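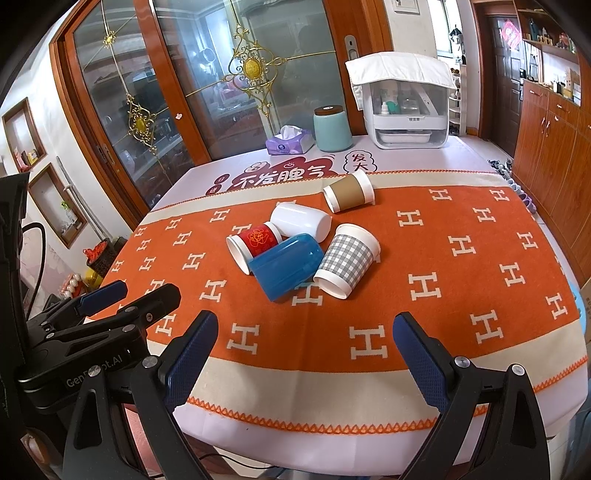
The orange H cloth, with cups

Thread: Washing handwoven table linens without wrecking them?

loomlate
Started March 8, 2019

Hi all, long time reader, I mostly hang out in the knitting section. I inherited a pile of table linens from my aunt and I need some advice before I do something dumb. The one I care about most is the orange and cream one with the letter H all over it (our last name starts with H, she was very pleased with herself when she found it). It has cream bands at the ends and orange zigzag stitching along the borders.

It has never been washed, as far as I know. She brought it back from Wutau and it lived in a cedar chest for years, so it smells like a hamster cage. I don't know what the fiber is. I don't know if the orange will run. I'm scared of pink-orange soup all over the cream parts. Do I dry clean? Hand wash? Leave it alone and buy a candle?

pearl_and_rib
Hand wash, cool water, done. People baby these things way too much. I've got runners from my grandmother that went through a wringer every week of their lives and they look better than I do.

Test for color first, though. Wet a white rag, press it on the orange somewhere near a corner and hold it there for a minute. If the rag stays white you're probably fine.

DyeHardDot
"Probably fine" is doing a lot of work there, Pearl! A one minute rag test tells you about one minute. A cloth that sits in a sink for half an hour is another story. I dye yarn for a living (well, for half a living) and orange is a stinker. It's often a red and a yellow mixed, and one of them can let go while the other hangs on. I'd wet a small spot, lay a folded white cotton hankie under it and another on top, put a heavy book on a plastic bag over the whole thing and come back the next morning. Both hankies clean? Go ahead. Any color at all? Don't put it in water.

pearl_and_rib
The next morning! It's a tablecloth, Dot, it isn't the Bayeux tapestry.

DyeHardDot
And it's her aunt's.

loomlate
You're both scaring me in opposite directions, thank you. I do have hankies. I'll do the overnight thing.

What about the smell, though? My sister says vinegar. My neighbor says baking soda. My neighbor also washes her jeans in the freezer, so.

Skirkville_Sam
Air it first. Line, shade, breezy day, flip it at lunch. I cleaned out my folks' place in Skirkville last October and every single thing in the linen closet smelled like mothballs and old soup. Two days outside took care of most of it and I never had to wash half the stuff. Keep it out of direct sun, orange fades fast. Ask me how I know. (Curtains.)

tinybobbin
Jumping in on the vinegar question. A splash in the rinse is OK for smell, but it does NOT set dye, whatever your sister read. I believed that one for years and ruined a very nice red table runner and a bra.

Also please don't use anything with brighteners. Check the back of the bottle. I use the Petkov wool wash, plain one, no scent. It's meant for sweaters but I use it on everything.

moth_patrol
+1 for Petkov. Tried Nastik when the store was out and it left a film, had to rinse forever. My water's really hard though so maybe that's on me.

tinybobbin
Interesting, I like Nastik fine for cottons! We have soft water. I bet that's the difference.

E_Ronning
Hello from a weaver. I want to bring up something other than color, and that is shrinking. If the cloth has never been washed, the threads have never relaxed. It will shrink, and the bands at the ends may not shrink the same amount as the middle. Then you get a ruffle, and the ruffle doesn't iron out.

Measure before you wash. Write it down. My last big cloth had a warp of 1163 ends (yes, I miscounted, no, I didn't fix it) and it lost the width of my hand in the first wash. I cried a little. Now I make everything bigger.

Before washing I'd run a loose basting thread along both ends, so you can see if they start to pull in. And dry it flat on towels, never over a rack.

Eskil Rønning

pearl_and_rib
Eskil, I respect you a great deal but what is she supposed to do when she sees it pulling in? Un-wash it?

E_Ronning
Fair! You pin it out while it's damp. Rustproof pins, a bed or a clean carpet, and you coax it back to the size you wrote down. Like blocking a shawl. You're all knitters here, you know how to do this better than I do.

loomlate
OH. Blocking! Why didn't I think of that. I have a whole closet full of blocking mats. OK this just got a lot less scary.

DyeHardDot
Eskil's right and I should have said it myself. I still want my hankies though.

CraftyGran62
Can I be the odd one out and say take it to a dry cleaner? I had a good one who did a handwoven bedspread for me and it came back perfect.

moth_patrol
Dry cleaning won't do much for cedar smell in my experience. Mine came back smelling like cedar plus dry cleaner. And they charged me extra because it was "decorative."

Skirkville_Sam
What do you want to use it for, anyway? If it's going under a plate of spaghetti you'll be washing it again in a week, so you may as well find out now how it behaves.

loomlate
Holidays mostly. I've been putting it over a pale lavender-white tablecloth, which I thought would look terrible with orange and I kind of love it. So now I've got two cloths to worry about if the color goes.

DyeHardDot
Then please, please don't put a wet pitcher on it until you've done the test. Condensation counts as water!

loomlate
Noted. Hankies are down, cookbook is on top. It's the big holiday one, 800 pages, if that doesn't squeeze the dye out nothing will. Will report back tomorrow.

loomlate
Morning! Bottom hankie is clean. Top one has a very faint peachy smudge the size of a lentil. Is that a pass??

pearl_and_rib
Pass.

DyeHardDot
Fail.

tinybobbin
Do it once more in a different spot, and hang it outside in the meantime like Sam said. You might not need to wash it at all.

loomlate
Going out to string up a line now.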